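Home | Stories | About | Contact

Last updated: November

The Table Job

I got the job at Lirner because I was good at a claw machine. I put it on my application, under skills, and the woman who interviewed me laughed and then asked which claw machine, and how many tries, and I think that was the whole interview (there were some forms after).

So five nights a week I drove out past the reservoir to the Urkberg building, sat down in a chair that somebody had bolted to the floor, put my hands in two grips and taught a robot to clear the table. I never met the robot. It lived in a warehouse in Flalness, two time zones off, and I saw it the way you see your own hands when you're washing dishes, just the bottom half of things. We called it Grasso because the name was on the arm in raised letters, and it felt rude to call it anything else.

What you do is, you do the thing. You reach, and Grasso reaches. You close your fingers on a mug, and a moment later, over in Flalness, there's a mug in the air. Do that 20 times with the mug on the left and 20 times with the mug on the right and then they move the mug somewhere stupid, like half under a napkin, and you do it again. After enough of those they let go of your hands, so to speak, and Grasso tries it alone, and you sit there with your arms folded tight so you won't help.

I wasn't supposed to care how I did it, but I did! My grandmother cleared a table like she was putting a baby down. Glasses first, always, from the far side in. Plates after. She'd turn a cup so the handle faced her before she lifted it, a tiny little quarter turn, and I do it too, I've done it since I was a kid and I didn't know I did it until my supervisor came by one night with her coffee and asked why all my runs were slow at the start.

"You're turning everything," she said.

I said I wasn't. She played one back for me. I was turning everything.

She said to cut it out, it was costing us seconds, and I said sure, and for a week I really tried. I'd reach for a cup and my wrist would already be going. By then I had 307 good runs in the pile, quarter turn and all, and the day crew (there were two of them, and one had only been there a month) had maybe half that between them. You can guess whose manners Grasso was picking up.

The first time I saw it was a little after three in the morning. They had it running by itself, and all I had to do was watch and hit the red key if it got into trouble. It came in over a plain brown mug. It stopped. I had my thumb on the key because I thought it was stuck. Then it took hold of the handle and turned the mug, a quarter of the way, and picked it up.

I didn't hit anything. I sat in my bolted chair and ate the rest of my crackers and watched it do the whole table like that. Glasses from the far side in. It was slow as anything.

I thought I'd be in trouble, and I kind of was, but the numbers came back and Grasso was dropping less with the turn than without it. So my supervisor quit bringing it up, and the next thing I knew I was off the real table and onto the pretend ones. They'd built a stack of them on the computer, 3,000 rooms, every one with a table in it and a mess on the table, and they wanted me to go in with the same grips and show it the same way. No cups in Flalness to sweep up, which made somebody happy.

I missed the weight at first. In the pretend rooms the grips only give you a little buzz when you touch something, and I kept squeezing too hard. But you get fond of them. You start having opinions about who lives there, even though no one does. I'd do 10 rooms and then get up and walk to the vending machine and think, those people need to go to the store. 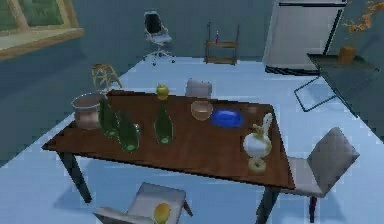
My grandmother would have had plenty to say about the one I got last night. She never left a room until every chair had been looked at, because in her house that's where the good spoon always ended up, and I'd gotten lazy about it, I'd been working the tabletops and calling it done. I had my order all picked out: the three green bottles, then the little bowl, then the blue plate, and the white teapot saved for near the end since it had a real handle and I wanted to do the turn properly. The donut I figured I'd leave for last, as a treat for both of us. And then I looked down at the chair in front and there was a lemon on the seat. I said "well, hello" out loud, to a lemon, at four in the morning. I put my hands in the grips, and I went for the lemon first, and I took my time so Grasso would get a good long look at how it's done.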